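Store closure: stock and lease values do not match after write-down
Opened in June by Pintér, Finance Systems, Branolwood

Status: solved, waiting for confirmation from Grultell side

09:10
After the closing programme was loaded, the balance report for the Branolwood shops shows a wrong total. We are closing 25 shops and the leases of these shops must be written down to zero in the ledger. The report still shows lease value for them. The month end for the lenders is tomorrow at noon, so I put the priority on high.

09:40
I checked the import file from the property department. It has 2,107 lines and the ledger accepted 2,000 of them. There is no error message, the job finished with green status. The other 107 lines are not in the reject folder either.

10:25
First idea was the date format, as we had this trouble with Celell last year when they changed the export. I opened the file in a plain text editor and the dates are correct. I also compared the shop codes with the master list and found no difference.

11:05
Called the Grultell help line. They say their import tool has a limit for each batch, and the limit is set by the customer. In our settings it is 1,000 lines. So the tool made two full batches and then it should make a third one with the rest. The third batch was never created. They asked for the job log and I have sent it.

11:50
Grultell answered that the third batch needs a free posting period, and ours was locked by the stock valuation job. This job was started by hand early in the morning and did not release the period. I was not aware that the two jobs use the same lock. Please can somebody from stock accounting confirm if the manual start is still necessary? In my opinion it can go back to the night plan.

13:15
Released the period and ran only the missing lines. All were posted. Lease value for the closing shops is now zero and the total agrees with the sheet from property.

13:30
One more difference remains, in the fixtures account. The tables and counters from the closing shops have been booked as scrap, but property wants to keep the wooden ones for resale. This is not a system error. I have moved these assets to the resale group and asked property to send the expected prices.

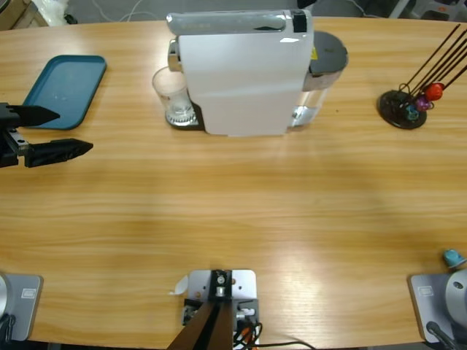 Attachment 1: light wooden tabletop with a blue tray on it.

14:20
Property confirmed the resale group. Prices will follow by e-mail, please do not post anything on this account before they come.

15:05
Batch limit stays as it is for now. Grultell suggests making it higher, but I prefer to test this in the training system first. I added a check at the end of the import which compares the number of lines in the file with the number of lines posted. If they are different, the job will stop with red status.

Still open: answer from stock accounting about the manual start, and the prices from property. I will close the ticket when I have both.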